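Lykkegaard Handling Programme: progress report to the Jostaver fund
Period ending 8 Oct 2018. Prepared by Dagný Lauritsen

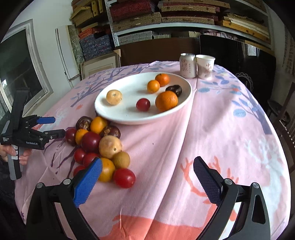 Work package 2: Fruit sorting, hand-held grippers

This period was taken up mainly by a fault in the finger drive of the hand-held grippers. It cost us 18 working days. The fault is understood and a repair is in place, but one safety point is still open and is set out below.

Work done before the fault

The task has not changed since the June report. Two hand-held grippers are used at a round table, with a plate and a pile of mixed fruit on the cloth beside it. Plums, passion fruit and small citrus lie against each other in the pile, so the fingers have to open wide and come in at an angle. We had recorded 536 picks when work was stopped.

The fault

Oddur Thygesen was moving a plum from the pile to the plate when the fingers of his gripper kept closing after he had let go of the trigger. The plum split. He put the gripper down and the fingers stayed shut until the battery was taken out. No one was hurt.

We went back through the recordings and found 8 earlier picks with the same pattern, all of them shorter. In each case the fingers closed for a moment too long and then opened normally. They had been logged as operator error. That was wrong, and I should have asked for them to be checked at the time.

Cause

The return spring on the trigger was sticking at the end of its travel. The position sensor then read the trigger as still held. Juice had got into the housing past the seal and dried there. The seal supplied by Draleck is meant for dry use, which we had missed when ordering. The Vamix control software did what it was told and has no fault of its own, although it had no limit on how long the fingers could go on closing.

Repair

Both grippers have been stripped, cleaned and fitted with a wet-rated seal. The software now cuts the drive if the closing force stays above the set level. Triggers are wiped down after every session and checked against a printed sheet, which Oddur signs.

After the repair we ran 137 test picks with soft fruit and did not see the fault again. I would not call that proof. The juice took weeks to build up the first time, and we plan to open one housing at the end of next month to look at it.

Open safety point

There is no stop button on the grippers. Taking out the battery needs a second hand, and with two grippers in use the operator may not have one free. We have asked Draleck for a price on a cut-off switch worked by foot. Until it is fitted, a second person stays in the room whenever both grippers are running.

Effect on plan and budget

The picks affected by the fault have been removed from the results. The sorting trials will finish later than planned by the time lost. Parts came out of the existing repairs line and we are not asking for more money for them. The foot switch is not in the budget, and I will send the Draleck price for your approval when it arrives.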